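Is the Catell two-arm kit worth it for sorting cloths?
Posted by Sowmya Devadiga, Tuesday, March 29, 2022

Hi all! I've been going back and forth on the Catell kit (two arms, wrist cameras, the sorting software) and I need a push one way or the other. My test job is dull but real: yellow and teal microfiber cloths in a heap, each color to its own clear bin. The price I got is $3,000 with a year of support, and I can't tell if that's fair for a pair of arms. My big worry is cloths that end up tangled together, one color half under the other.
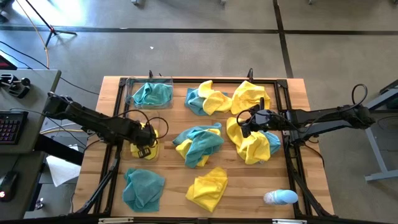 Khairul Hutapea
Fair price, I'd say. I paid more than that for a Jatora pair in June and the support ran out after 50 days, grr. Ask whether spare fingers are included, they weren't on mine.

Awuor Kaijage
We've had the Catell kit a while and I like it! Color is the easy part. Mixed piles are where you'll spend your evenings, so record plenty of those when you teach it, with yellow on top of teal and the other way around.
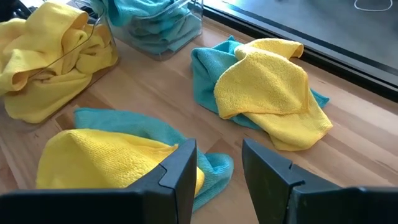

I gave mine 188 runs before I trusted it with a full heap, and I still redo the wrist camera setup whenever the light changes (window glare is a pain). Get the longer cables too if your desk isn't right up against the table.

Arif Yeoh
does it work with the Bandel controller? asking for the same reason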